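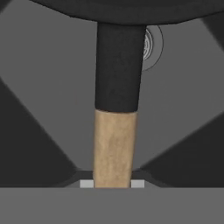

Simulated view between the two gripper fingers, with the dark-sleeved handle standing over the gray plane.

Wornero Omia two-finger gripper, with simulator license
Category: End-of-arm tooling
Availability: to order, 8 weeks
Product page with notes from the Baird open day

The Omia is a parallel two-finger gripper for small arms, sold as a set with its own simulator. Wornero's pitch is that you work out your grasps on screen and then run them on the bench with little or no change. We stock it because customers asked for it. We went to the June open day at the Baird showroom to see how much of the pitch holds up.

What we were shown
Most of the morning was simulator. The demo task was picking up a hand tool by its handle, dark sleeve on the upper part, tan wood-colored section below, with the fingers closing on the lower end. On a big monitor it looks very tidy. The lighting is even, the gray surface has nothing on it, and the tool stands nearly upright, with just a slight lean. Our benches don't look like that, and we doubt yours do.

The presenter quoted 100 clean grasps out of 100 in the simulator. Fine. We asked how the friction on the wood had been set and got a long answer without a value in it.

After lunch they ran the real gripper. It made 4 picks while we stood there, all with the tool held upright in a fixture. It didn't drop any of them. We asked to see one with the tool lying flat on the table and were told the cell wasn't set up for it. We asked again at the end of the day and got the same reply.

What we liked
The finger view in the simulator is useful. You can see how the tips sit on each side of the handle before you commit to an approach, and changing the angle takes a few seconds. The fingers swap out with one hex key. The real unit was quieter than the Kivitz gripper we had on the shelf last year.

What we'd hold off on
Don't buy it for the simulator alone. The license covers one seat, and the parts library is thin on anything with a soft or rubbery cover. If your job is bin picking, nothing we saw tells us it will cope.

Details
Fingers: 2, parallel
Maximum opening: 130 mm
Simulator: one seat, renewed yearly
In the box: gripper, flange adapter, cable, hex key, license card
Not in the box: arm, controller, spare finger pads

Returns
Unused units can come back if the license card is still sealed. Once the card is opened, Wornero won't credit us for it and we can't credit you. Ask us about the loan unit first. There is a waiting list, and a deposit applies.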